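Search this notebook
Search

February 26, 2026

Glue drawdowns, second round. Efthymia mixed the hide glue last night and left it to soak in the cold room, so I could start on the hot plate first thing. Held at 60 C by the probe, lid on. The Clumano granules took longer to go smooth than the Bratu ones and left a skin on top, which I lifted off with a card before brushing.

Glued up 9 maple pairs, end grain left alone, long grain only. Faces were planed, then half of them scuffed with 300 grit. I want to know if scuffing does anything for hide glue or if it is just habit carried over from the epoxy jobs. Clamps off tomorrow, break tests Monday.

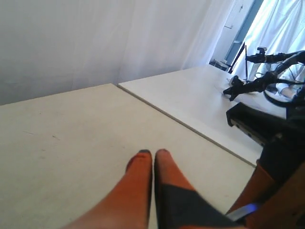
Orange fingers with dark tips, pale cream tabletop.

Open time is still the problem. With the room at its usual winter setting the glue gels before the second face is down. Warming the maple under the lamp helped. Adding urea helped more, but Delia Vlad thinks it weakens the joint in humid storage and I have no numbers to argue with. The September batch had urea in it and is still on the shelf by the sink, so those pairs can go in the same break test. Label says 11 percent by dry weight, in Efthymia's writing.

To do: order more granules from Adham, not Clumano. Wash brushes in hot water only. Ask Zaka if we can have the humidity cabinet for a week.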